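Closing Time: What We Learned About Suturing Skin
Final project report, Surgical Skills elective
Kevin Mac Mathúna, Stella Nyamweya, Róisín Foley
Supervisor: Folasade Ekwueme

1. Why we picked this

Our original proposal was a comparison of three knots. Dr. Ekwueme read it, asked whether any of us could tie one of them, and gave it back. The revised project asks a smaller question: what makes a row of simple interrupted stitches look tidy or look like the lacing on an old football? We expected the knot to be the villain. We had a whole section on the knot half written by March.

2. What we did

Each of us practiced on foam pads first, then on the Scanlon skin pads the department keeps in the bottom drawer. Those have a top layer that tears if you pull the needle straight out and forget it is curved, so the early ones look as if something has been chewing on them. Over 131 stitches went into the pads we kept for the report. Stitches that were cut out in a temper are not included, and Kevin would like it noted that his share of those has never been established.

Between sessions we watched close-up footage from the elective's teaching folder and took notes on three points: where the needle goes in, how far apart the bites are, and what the loose thread is doing. The third point was Róisín's idea. The rest of us thought it was filler.

3. Thread management

It was the most useful thing in the project. On a pad you can see the whole length of thread laid out on the bench and it seems perfectly well behaved. Up close there is thread everywhere. One strand is under tension, another is looped off to the side waiting to catch on something, and the cut you are trying to close is a thin line that the instrument covers up at the moment you most want to look at it. 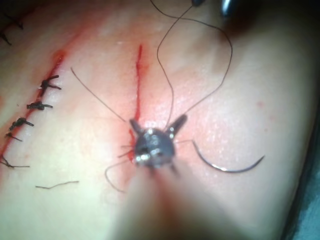 Stella's first ten stitches took her most of an afternoon, and by her own estimate half of it went on unhooking thread from the needle holder. Her fix was to pull through until only a short tail was left before making any throw at all. Kevin's fix was to swear. After a week he adopted Stella's.

The other problem is tension. If you pull hard enough to feel confident, the edges of the wound bunch up and roll under. The textbook says the edges should just meet and turn slightly outward, a sentence all three of us had highlighted and none of us had understood. Foam forgives you for pulling too hard. The skin pads puckered, and stayed puckered, and were then passed around the seminar table.

4. Spacing

We scored spacing by eye against a printed ruler. Róisín's rows were even from the start, which she puts down to years of hemming her own trousers. Stella's started wide and got closer together as she ran out of cut. Kevin's did both in the same row. The scores improved for everyone once we marked the midpoint and put the first stitch there, then halved each side. Dr. Ekwueme had told us to do this in week one - it is in our notes, underlined.

5. Results, such as they are

Loose thread caused more restarts than bad knots did, for all three of us. Most of the knots held. Several were ugly and held anyway, and the section on them is now two lines long. Uneven spacing was the fault that graders picked out first, and Catherine Guthrie, who marked the pads without knowing whose was whose, sorted Kevin's into a pile of their own.

6. Limits

A pad doesn't bleed. In the footage there is a red smear around the wounds and the skin has a shine to it where the light hits, and both make it harder to judge where an edge begins. We had nothing like that to deal with. Our pads were also flat, pinned at both ends, and lit by a desk lamp we could move whenever we liked. We would want a curved surface next time. Stella suggested wrapping a pad around a rolling pin, and has since tried it at home. The rolling pin moves.

We also changed needle holders halfway through, after the spring went in the first pair, so the early and late scores should be compared with some caution.

Leftover pads are in the bottom drawer, labeled. Please don't use the one marked K.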